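Home | Topics | Index | Glossary

Work cell budgeting

Work cell budgeting is the planning of costs for a bench-mounted robot station before purchase. A two-arm cell is normally priced as one unit: arms, grippers, rail, enclosure panels and cameras. 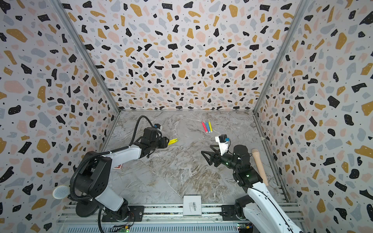 Small parts are listed apart from the arms. In the Marow price schedule, a mounting plate is entered at 822 and a spare gripper at 1,263, both before freight. 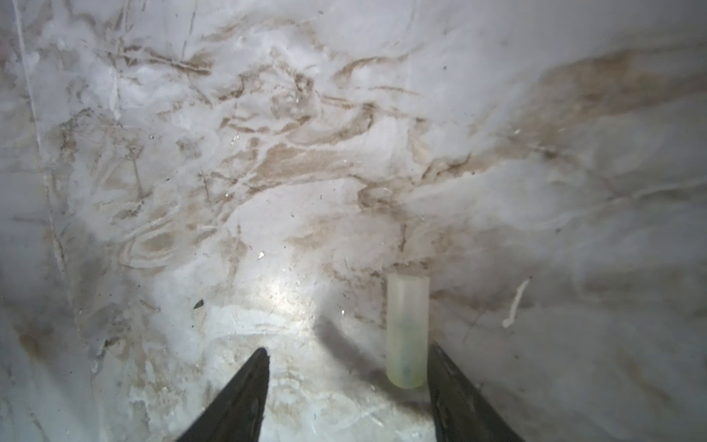 Should spare fingers be bought with the first order?

One set per gripper is the usual allowance, as a later order carries its own shipping charge.

Wall panels and work surface are charged to the room budget at Kendville and to the equipment budget at Grasard. 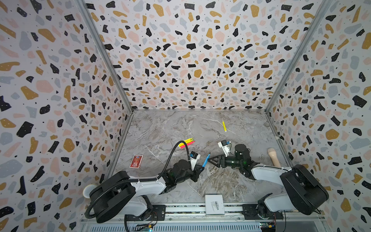 Villalobos

Cabling is the line most often left short. Each arm needs slack for its full reach, plus a run to the controller. Plans drawn up in August allow 19 weeks for delivery.
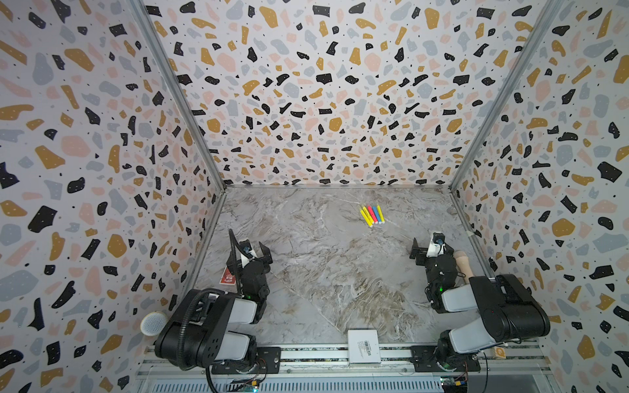

A reader in Kendville writes that setup labor should be a separate line, having gone over budget when it was folded into the arm price. Grasard lists it separately, with a deposit of 100 per visit.

Last updated: August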